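# Side room, Stilport: finishes and edges

This page belongs to the record of the side room at Stilport. It covers close views of surfaces and edges. Floor plans and the supplier list are kept on their own pages.

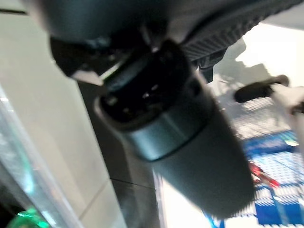 *Off-white panel at left, with the clear strip at its lower edge and a spot of green in the corner.*

The panel color is a warm off-white with a smooth face. A darker gray band lies next to it, with a faint seam running across.

## The room

The side room is on the ground floor, behind the main hall. It was used for paper storage until the shelving was moved to Ralberg in July. Work on the new layout started after that and took 18 working days. The old carpet tiles were lifted first and the floor was leveled at the door end, where there had been a dip.

Arnout Jansen drew the layout and picked the colors. He wanted light surfaces at standing height and something darker lower down, where shoes and carts leave marks. The first color card from Van Wijk was too yellow under the ceiling lights, so a second card was ordered and the choice was made from that one.

## Colors and materials

The paint for the room is listed as Skorkwood 253, eggshell. Two coats went on the long wall and three on the short one, which had an old patch of blue showing through. There is a spare can on the bottom shelf of the supply closet, with the date of opening written on the lid. Stir it well before use. The color settles at the bottom and the top inch comes out too pale.

Gray was kept for places that get handled a lot. It shows dust more than the off-white does, but fingerprints come off with a damp cloth.

## Cleaning

- Off-white surfaces: warm water and a little dish soap, soft cloth.
- Clear edges: a dry microfiber cloth. No window spray and no alcohol.
- Gray surfaces: damp cloth, then dry. Wipe along the seams.
- Scuffs from carts: a white eraser pad, used lightly. Try it low down first.

Do not use the green scouring pads from the kitchen. They took the shine off a sample piece in the first week, and the mark is still there.

## Still to do

The door needs to be rehung so it opens toward the hall. The frame is fine, but the hinges are on the wrong side for anyone coming in with a cart. Van Wijk has quoted 7 weeks for a new door, so the old one will be turned and reused for now.

The short wall still needs a coat rail. Arnout has marked the height in pencil, 10 inches below the pipe. The pencil line should stay until the rail is up.

A blind for the window has been measured but not ordered. The afternoon sun reaches the far end of the work surface in summer, and the options are a plain roller blind or a film on the glass. Samples of both are in the folder by the door.

## Using this page

The picture may be copied for work on the room. Please don't match paint from a screen. Colors shift from one monitor to the next, and the printed card in the folder is the one to go by. Corrections to the paint number or the cleaning notes can go to Arnout Jansen at the Stilport front desk.

Page updated 11th August.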